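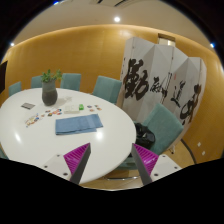 Can I join the Steltby puzzle library if I've never finished a jigsaw in my life? Of course you can, and your first two boxes are free to borrow for as long as you like.

FOR IMMEDIATE RELEASE

STELTBY PUZZLE LIBRARY OPENS SECOND BRANCH IN DREDUMDALE

DREDUMDALE, August — I've been wanting to write this one for months! The Steltby Puzzle Library is opening a second branch this August, on the ground floor of the old Robichaud shoe store in Dredumdale, and the doors open at 10 a.m.

I started lending jigsaws out of my hallway closet with 41 boxes, most of them from my aunt (she had a thing for lighthouses). Then the neighbors started dropping theirs off, and their neighbors did too, and before long I couldn't get to my coats. The Steltby room came next, and now we're packing up for Dredumdale with 219 puzzles on the shelves from the first morning.

It works pretty much like a book library. You pick a box, we write it down, you take it home and bring it back when you're done or when you've had enough. Membership is $29 a year for a whole household, and kids don't need their own card. If a piece goes missing, tell us and we'll put a sticker on the lid. No fines, no lectures.

The new branch also gets something Steltby never had room for — a swap shelf. Leave a puzzle, take a puzzle, no card needed. I'd love to see more of the big landscape ones on there, and fewer kittens in baskets, but I'll take the kittens.

We're also bringing over our Cladavham collection, a set of older wooden puzzles that came to us from a house sale in Cladavham. Several have no picture on the box at all, so you're working blind. I've been stuck on one since spring and I'm not ready to talk about it. Those stay in the building, but anyone can sit down and have a go during opening hours.

Puzzle donations are welcome at either branch. Please bag the pieces before you bring them in, and tape a note to the lid if you know something's missing. We can't take foam floor puzzles or anything that smells of basement.

The Steltby branch keeps its usual hours. Members can borrow from one branch and return to the other, though give us a couple of days to drive the boxes back.

Press are welcome from 9 a.m. on opening morning, before it gets busy. Ask at the front desk in Steltby for pictures of the collection or to set up a visit.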